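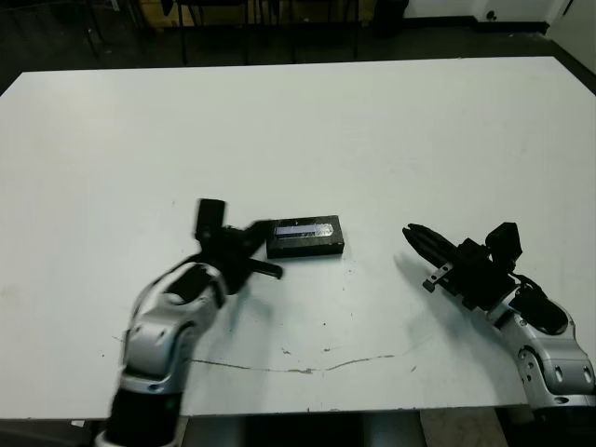 One reader of the previous edition objected that a worktable is any table on which work is done, that this takes one sentence, and that the entry had no business running longer. The entry has been revised with the objection in mind and is now slightly longer.

Worktable

A worktable is a table meant mainly for doing things on, as opposed to eating at or sitting behind. The difference is one of use. A dining table becomes a worktable when someone starts a jigsaw puzzle on it and goes back to being a dining table when guests are due, often with the puzzle still there under the cloth. A desk differs from a worktable in usually having a front and a back, and in many cases drawers, where rubber bands collect.

Contents
1 Name
2 Height
3 Shape and size
4 Surface
5 Color
6 Local types
7 See also

Name

The word is written as one word, as two, or with a hyphen, and catalogs have been known to use all of these on a single page. "Workbench" is sometimes given as a synonym. Woodworkers dispute this. To them a bench is heavy, holds the work still and can be hit, while a table is something a bench would look down on. In kitchens the preferred term is "prep table," and in sewing rooms "cutting table," although paper is cut on it too, by people who have been told not to use the good scissors.

Height

Height causes more complaints than any other feature. A table for seated work is close to the height of a dining table. One for standing work is higher, and the usual advice is to set it near the level of the elbow, or lower if the work calls for pressing down. Kneading dough and planing boards are done lower. Fine work such as beading or repairing clocks is done higher, to bring it nearer the eyes.

Shared tables have to suit several pairs of elbows and generally suit none of them. Adjustable legs were meant to settle the matter. In practice an adjustable table is often adjusted once, on the day it arrives, by whoever has the tools out.

Shape and size

Most worktables are rectangular. Round ones exist but waste material when sheet goods are laid on them, and tools placed near the rim have nothing to line up with. The depth is limited by how far a person can reach, unless the table can be approached from both long sides, in which case it may be about twice as deep and its middle becomes common land.

Length is limited mostly by the building. The best-known long table in the older trade literature is the one at Prena, built for a sailmaker and 30 feet from end to end. It was put together inside the loft and could not be taken out. When the loft was sold, the table appeared in the deed as part of the floor.

Surface

The top may be wood, metal, stone or a man-made sheet. Wood is kind to edges and takes stains. Steel wipes clean and is noisy. Stone stays cool, which pastry cooks like, and makes a dropped plate somebody's last plate of that pattern. Man-made tops come in shiny and matte finishes. The matte ones cut down on glare from overhead lamps, and for this reason are often chosen for close work, though they can show pencil marks for years.

Covers are common. Oilcloth, brown paper, old blankets and self-healing mats have all been used. A mat heals in the sense that the cuts close up; it remembers them all the same.

Color

Color was long left to the material. White tops spread because dirt shows on them, which was offered as an advantage, and because small dark parts are easy to find on them. Small white parts are another matter. The Hubáček catalog for many years sold its sewing tables in white and in a green it called "restful," and printed a note advising that white buttons be sorted on the green one. Buyers seem to have taken the note to mean that two tables were needed, and Hubáček did not correct them.

Local types

The Mudham table has a raised lip on three sides and was used for sorting seed. The open side faces the worker, so whatever rolls, rolls into the lap. Defenders call this a feature. A late inventory from the Mudham seed market lists 426 of them, of which 79 are marked "lame," meaning short in one leg.

The Tangate table is lower and heavier, with a slatted shelf beneath the top. It was made for net mending and was moved outdoors every August, an operation that explains the iron handles and probably the shape of the doorways in the older houses. A full-size Tangate table weighs 400 pounds. Later ones were built lighter and are regarded locally as side tables.

See also

Drafting table
Trestle
Sawhorse
Tablecloth (disputed)

Last revised Jun 29, 2026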